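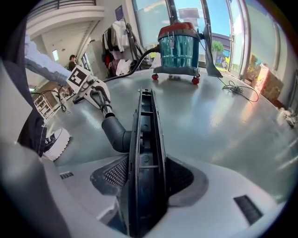 What is the floor nozzle of a vacuum cleaner?
It is the wide, flat head at the end of the suction tube. Air drawn in through a channel on its underside carries dust and grit from the floor into the tube and on to the body of the cleaner.

Construction

A floor nozzle consists of a long, narrow housing, open on the side that faces the floor. The parallel walls of the opening may carry ridged strips, which guide the nozzle over a hard surface and help to keep the suction close to the ground. Thin crossbars are often moulded across the channel. They stiffen the housing and stop cloths and other large items from being pulled in. Small end pieces close the channel at either side.

The housing is joined to the tube by an elbow connector. On many models this swivels, so that the nozzle stays flat while the tube is raised or lowered. Tubes are made of chromed metal or plastic and are usually held in the elbow by friction alone, although some makers fit a catch.

Use with wet-and-dry cleaners

Canister wet-and-dry cleaners are commonly supplied with more than one floor nozzle, or with a single nozzle and a set of inserts. Brush strips are fitted for dry dust, and rubber strips for drawing up water. The Bevis range, sold in Kokport from March of its first year, offered a nozzle with inserts that could be changed without tools.

Care

Hair, thread and fluff gather at the crossbars and at the mouth of the elbow, where they reduce the flow of air. The nozzle is taken off the tube and turned on its edge, and the channel is cleared by hand or with a stiff brush. After wet use it should be rinsed and left to dry before storage – damp dust hardens along the strips. Worn strips are replaced in pairs.

A household guide by Vaida Jankauskaitė and Ye-seo Moon, issued in Jerkuvton in April 2020, treats the nozzle and the elbow as separate parts for the purposes of cleaning and repair.

See also: Crevice tool; Suction hose; Upholstery nozzle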